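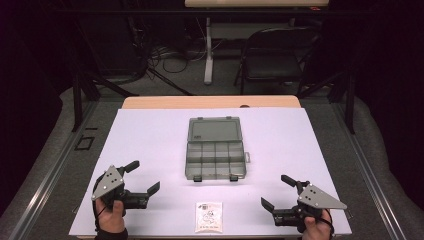 Frequently Asked Questions: Compartment Boxes

Enholm lends compartment boxes to residents for sorting small household goods. Questions not answered on this page may be sent to Pirjo Juntunen at the Dollbridge service desk.

How many compartments does the box have?
The base is divided into four columns and two rows. The dividers should be left in place.

What may be stored in it?
Small, dry items such as buttons, tea bags, sewing supplies and flat packets. Liquids, medicines and open food are not permitted.

My packet is larger than a compartment. May I fold it?
Packets may be folded if their contents allow. Sealed packets must not be punctured or trimmed to fit.

How should the box be opened?
Place it on a flat table with the latches toward you. Release both latches, then fold the lid back until it rests on the table. A plain sheet may be spread underneath so that small items are easier to find.

May the box be carried by its handle when full?
Yes, provided that both latches are closed.

How long is the loan period?
Boxes are lent for 45 days. Each household may borrow up to 2 boxes at a time, and a loan may be renewed once. No new loans are issued in August.

How should the box be cleaned before return?
Empty all compartments, wipe the box with a damp cloth and leave it open until dry. Do not use a dishwasher.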